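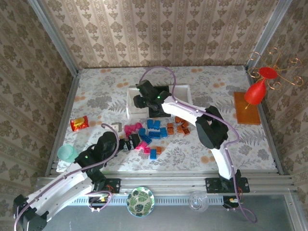 Bastien Masson thinks most people take down old wallpaper far too soon. Give it a winter, he says, and look at it in bad light as well as good before you reach for the scraper. By spring you may have stopped noticing it, and in his view a wall covering you have stopped noticing is doing its job.

That advice would have sounded odd in Tadholm ten years ago, when nearly every house that changed hands was stripped and painted white within a month. The hardware store on Nurkgate kept its steamers by the front door and rented them out by the half day. Wallpaper was something left behind by the last owners, along with the curtain rods.

It has come back slowly. The first rooms were small ones, mostly powder rooms and the short hall between the kitchen and the back door. People would buy two rolls of something bold and use it where guests would only see it for a few minutes. Then it moved into bedrooms, usually behind the bed, and after that into dining rooms. What people are asking for now is older in style: damasks, ferns, stripes with a flower running up them, the sort of thing that used to be called a grandmother's pattern. Beige sells again, and brown on beige sells well.

What the old patterns were for

Damask started as a cloth. The pattern was made in the weave, so that the figure and the ground were the same color and showed up only when the light caught them from the side. Paper makers copied it for people who couldn't hang fabric on their walls. They kept the large, even motif and the regular repeat, and printed the figure a little darker or lighter than the ground to stand in for the shine.

A pattern like that is practical. It hides a patch in the plaster. It hides nail holes and the faint gray mark that a chair back leaves over the years. It also takes repair well, if you have part of a roll left over. A square cut from plain paper and pasted onto a plain wall shows for as long as the wall stands. A piece of damask, torn along the edge of a leaf and matched up, can be hard to find a week later, even for the person who put it there.

The repeat is where beginners lose money. Every patterned paper has one, the distance from a point on the design to the next time that point comes around. With a small repeat there is hardly any waste. With a large one, you may lose a foot or more from every strip getting the flowers to line up. Most rolls have the repeat printed on the label, and most buyers don't read it until they come up a strip short.

The sample books at Heiskanen

The biggest selection in town is at Heiskanen, a paint and paper shop that has stayed in the same narrow building through three sets of owners. Upstairs there is a long table, a good lamp and 184 sample books, some of them for lines that haven't been printed in years. The staff keep the dead ones on the shelf anyway. Customers come in with a scrap from behind a radiator, wanting to know what it is, and the old books are the only way to tell them.

You can borrow up to 6 books at a time and keep them through a weekend. The shop asks that you look at them in the room where the paper will go, upright, and at different hours. A pattern lying flat on a table looks larger than it does on the wall, and the color shifts a good deal between morning and lamp light. The shop would also like people to stop folding down the corners.
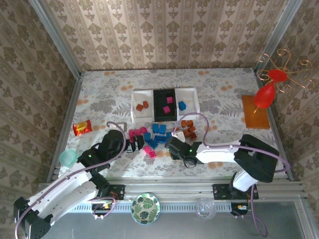 The most borrowed book at the moment is Bremalwood, a line of small leaf and flower prints with a set of plain stripes to go with them. It has been in and out so often that the cover has been taped. Part of the appeal is that the colors are close to one another, a fern gray, a soft tan, a brown that is nearly the same brown on every page. You can put one pattern on the wall and another on a cushion or a table and they will get along.

Mixing patterns worries people more than it should. The usual rule is to vary the size. If the wall has a big motif, choose something small and scattered for the cloth. If both are big, the eye goes back and forth between them and the room feels busy. Keeping the backgrounds the same shade helps too. Plenty of good rooms break both rules, but they are sensible ones to start with if you're spending your own money.

Hanging it

Papering a room is slower than painting it, and most of the extra time goes into the wall underneath. Old paste has to come off. It looks clean when it's dry, so wipe a wet sponge over it and feel for anything slick. Fill the holes, sand them, and put on a primer made for wallpaper. Ordinary wall paint will sometimes hold and sometimes let go a year later, usually at the seams.

Don't trust the corners. Houses settle, and in the older streets off Nurkgate there are rooms where the corner leans by half an inch from floor to ceiling. Draw a plumb line for the first strip and another each time you turn onto a new wall. Cut the strip that goes into a corner so it wraps only a little way past, then overlap the next one. With a busy damask the lost sliver of pattern won't bother anyone. With a stripe, you'll see it, and it's worth planning for that corner to be the one behind the door.

Have a second person for ceilings and stairwells. For an ordinary bedroom one person can manage, with a table to paste on, a sharp blade and more spare blades than seem necessary. Paste dulls them quickly and a dull blade drags the wet paper into a tear.

Masson papered his own front room last October and did the first wall twice. The first time, he had the paper upside down. It was a leaf pattern and looked fine to him for most of an afternoon, until he noticed that the stems were at the top. He keeps the leftover half roll in the attic, wrapped in a sheet, with the batch number written on the outside in marker.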